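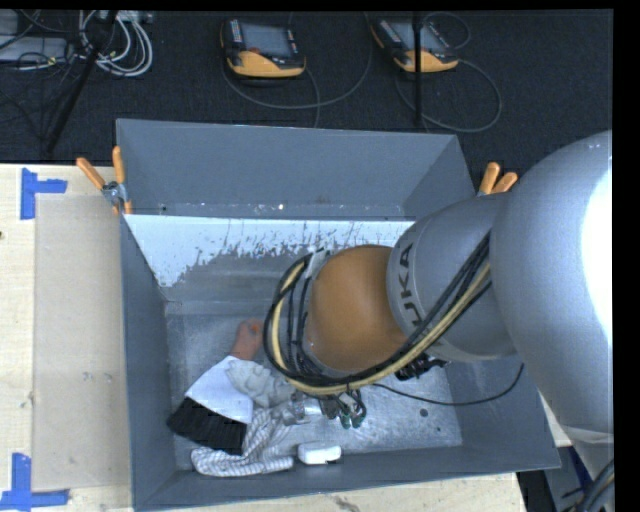
How often should a household bin of odds and ends be emptied? Twice a year is enough for most homes, as long as everything comes out each time and the bottom gets wiped before anything goes back.

Every house has one of these bins. It sits in the garage or under the basement stairs, and it takes whatever has no shelf of its own. Hand brushes end up there, along with rags, clear plastic packaging and the lid of something thrown out years ago.

Trustby, a home storage shop in Flokuswood, began asking its customers in January what they kept in theirs. It got 141 replies. The hand brush came up in 73 of them, more than any other item, and cloths were next.

The brush is also the thing most often ruined by the bin. Bristles left under weight take a bend, and a bent brush pushes dust to the side. A brush with a hole in the handle should go on a nail. One without a hole can lie flat on a shelf with nothing on top of it.

Cloths are easier. Wash them, dry them all the way and fold them. A crumpled cloth holds grit, and the grit scratches the next thing it wipes. Keep 11 at most. The rest can go to the car or the trash.

Clear plastic is what people miss when they sort. It slides under other things and is hard to see against a gray or shiny bottom. Feel for it by hand, or tip the bin toward a window. Wrappers and empty packs can be thrown out right away.

The bin itself matters too. Tall walls hide a small pile, so people keep adding to it. The Keane Street branch of Trustby now steers buyers to shallow trays for small tools and saves the deep bins for blankets and sports gear. A flat tray from Dramov fits under most workbenches and can be pulled out with one hand.

Set aside an hour on a Thursday evening. Lay an old sheet on the floor, empty the bin onto it and put back only what was used since the last time.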